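Marcelino Coutinho
Thread on folding white T-shirts for shelf storage. 8 posts. Most of this is about the hem.

1/ A white tee on a dark table is the easiest combination to work with. Creases show up as soft gray lines, and the hem seam shows as a slightly raised line.
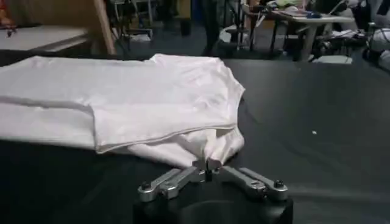 2/ The hem is the part that misleads people. It's stitched, so it's thicker than the body of the shirt, and it rarely lies parallel to the shoulders. Fold to the hem and the error goes into every layer after it.

3/ I fold to the side seams. On tubular-knit shirts with no side seams, lay the shirt flat, line up the armpits, and use that as the reference.

4/ Bunching under the top panel comes from dragging. The upper layer slides and the lower one stays put. Lift the panel clear of the table, move it, lower it. If the lower layer has already gathered, open the last fold and redo it. Pressing down on it sets the wrinkles.

5/ Table surface matters more than I expected. Smooth laminate lets cotton skate. A matte top with a little grain holds the bottom layer. Ours at Drestholm are matte and we stopped using felt mats in March.

6/ Lint. Wipe the table between shirts, dry cloth, one direction. Dark tops show every speck, and a speck you can see is a speck you can pick up.

7/ Fuad Negash asked about folding boards. I used a Daly board for 109 shirts and went back to hand folding. The board gives a consistent width – it does nothing for a layer that was crooked going in. Good for training, slow after that.

8/ Shelf width sets the fold width. Measure the shelf first, subtract a finger on each side, then decide on thirds or halves. Heavyweight cotton gets halves. Thirds make a stack that leans.

Reply to Fuad: yes, same method for long sleeves. Sleeves go straight down the back panel, cuffs short of the hem.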